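Station Diary, Trorkeretti Community Radio
Entry for 6/25/19

The sports desk met at the usual hour with Jayanthi Poojary in the chair. The first matter was the junior commentary scheme, which the station opened in January for schoolchildren who wish to learn match reporting. The desk had received 20 applications for the second intake and agreed to accept seven, the number of headsets available in the small studio. Letters will go to parents this week. Children under 12 must be brought and collected by an adult.

Mohandas Gowda reported on the district athletics broadcast. The line from the Purkell ground failed twice during the relays, and listeners were given studio discussion until it was restored. He has asked the ground to provide a fixed connection before the next meeting. The desk noted that the names of the Lumbantobing school team were read incorrectly on air. A correction was broadcast in the evening bulletin, and the head teacher has been informed in writing.

The Saturday phone-in was reviewed at some length. It was felt that callers are too often allowed to speak over the guest. Presenters are reminded that the limit for each call is two minutes and that the producer's signal is final.

Zoltotach has renewed its support of the evening results program for a further year. The sum is 2000, paid in two parts. The wording of the on-air credit is unchanged.
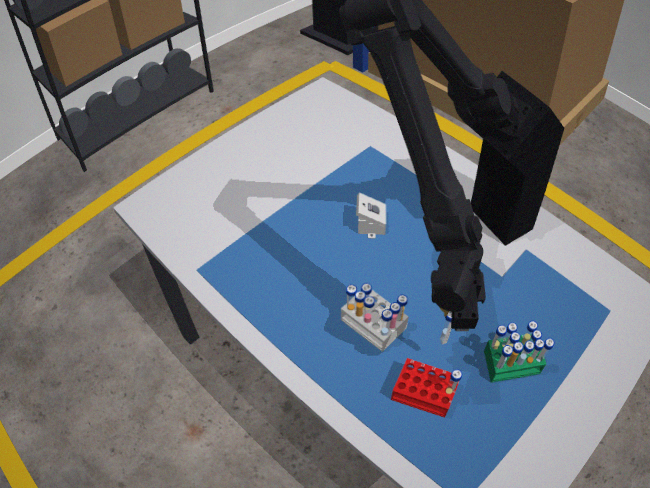
The remaining business concerned the tape shelves. Of the older match recordings, 100 are now labeled and entered in the register. Those without a date will be kept apart until a presenter who worked on them can listen through. J. Poojary will draw up a list of former staff to approach.

M. Gowda will be on leave from tomorrow. The morning bulletin will be read by the duty presenter in his absence. Studio key signed back in at 6:40 p.m.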